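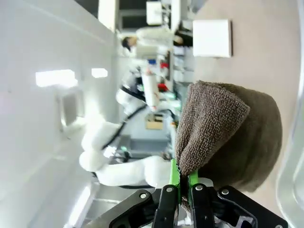 Gondero would like you to know that the Paisan is a tournament controller. It says so on the box, on the inside of the box lid, and on a little card that falls out when you lift the lid. I have played in exactly one tournament this year, an online two-on-two arena bracket run out of a chat server by a man called Dilwyn Kemeys, and I went out in the first round. So I can tell you with some authority that the controller works as described. It was in a tournament.

I've had it for two months, since the middle of February, and with everyone now stuck at home I've put a lot more hours on it than I'd planned to. It replaced a Henix pad whose left stick had developed opinions of its own and would walk my character gently off ledges whenever I stopped to read a menu.

The basics

The Paisan is a wired pad with a detachable cable, two back paddles, trigger stops, and swappable stick tops. It costs $80. That puts it well above the standard pad you'd buy to keep a cousin busy and well below the ones that come in a zippered case with foam cutouts. You don't get a case here. You get a drawstring bag, the sort that used to hold marbles.

The cable is the braided kind and long enough for my couch. It locks into the pad with a quarter twist, which I resented for a week and now like very much. My old one came out if I leaned forward, and I lean forward a lot, mostly when losing.

Weight is on the heavy side. My teammate Daranee Srisuk borrowed it for an evening back when people could borrow things, and handed it back saying it felt like holding a nice stapler. She has small hands and couldn't reach the lower paddle without shifting her whole grip. Mine are average and I get there fine, though I do hit it by accident when I'm startled. I'm startled often.

Paddles

These are the reason to buy it. Each one can be set to copy any face button, and you do that on the pad itself by holding a tiny switch on the back and pressing the two things you want linked. No software. It takes a second and it survives being unplugged.

I put jump on the right and reload on the left. For three evenings I reloaded every time I meant to jump, which in a close fight is a very calm way to lose. By the second week it had settled in, and I could keep my thumb on the right stick while jumping. My aim is still bad, but it's now bad in the air too.

The click on them is short and a bit loud. If you play with an open mic your friends will hear it, and mine have said so.

Trigger stops

There are two little sliders, one per trigger, with a long pull and a short pull. The short pull is very short, closer to a mouse click. Great for shooters. Terrible for racing games, where your choices become parked and flat out. I forgot they were on and spent an entire lap of a night race believing the game had been patched.

The left slider is stiffer than the right on mine. I asked Dexter Kapoor, who bought his the same week, and his is the other way around, so I suppose it evens out across the product line.

Sticks

Good. A little more resistance than the Henix had when it was new, and no drift so far. You get short domed tops and tall concave ones, and they pop off with a firm pull. I run tall on the right and short on the left, like everyone who has ever watched a video about it. The rubber on the left one is already going shiny where my thumb sits. Two months seems early for that. Spare tops are sold in sets, and they were out of stock both times I looked.

The app

You don't need the app for the paddles, and you should hold on to that thought. You need it for the dead zones and stick curves, and it's called Zivuvell, and I don't know why. It wanted an account. It wanted my birthday. It then told me my firmware was out of date, updated it, and told me it was out of date again.

Once I was in, the stick curve screen was pretty decent. There's a live dot that shows where the stick really is, and you can pull the dead zone down until the dot starts to twitch and then back it off a notch. I'd recommend doing that once and then deleting the thing. Settings are kept on the pad. There are 14 slots for saved profiles, which is more games than I own the patience for. You switch between the first four with a button combination I have to look up every time.
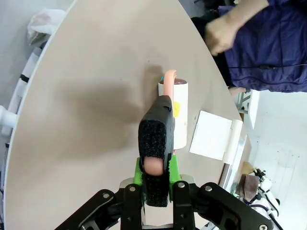 Does it help you win?

Somewhat, if the thing holding you back is taking your thumb off the stick to jump or slide. My own results over the last 24 ranked matches look a lot like my results before, except that I blame different things.

What I can say is that the losses feel less like the pad's fault. In the Kemeys bracket we drew Nipon Wattanapong and his partner, Drita Kolev, who were seeded second and play together every night of the week. Nipon uses the plain pad that came with his console. It has a sticker over a crack. He beat me to every corner on the map and was very polite about it in chat.

Compared with the Henix

The Henix is $20 cheaper and lighter, and it has the better D-pad by a wide margin. The one on the Paisan is mushy on the diagonals, and I wouldn't want to play a fighting game on it. I tried for an evening and threw a lot of unplanned crouches. If fighters are your main thing, skip this one.

For shooters and arena stuff the paddles win it easily. The Henix has none, and the add-on you can buy for it screws into the back and makes the whole pad sit on a desk like an upturned beetle.

Small complaints

The light ring around the home button can be dimmed but not turned off. The headphone jack is on the bottom edge, right where the pad meets your stomach if you slouch. The manual is one sheet folded nine times, and the trigger stop drawing has left and right swapped.

Warranty is one year and asks you to keep the box. I did keep the box. It's under the bed with all the other boxes.

Verdict

Buy it if you play shooters on a couch and don't mind a wire. Wait for a sale if you're on the fence about paddles. Daranee went with the plain pad in the end and has since passed me in the rankings, which she brings up.

Posted April 16, 2020. I'll update this if the left stick top wears through or the spares come back in stock.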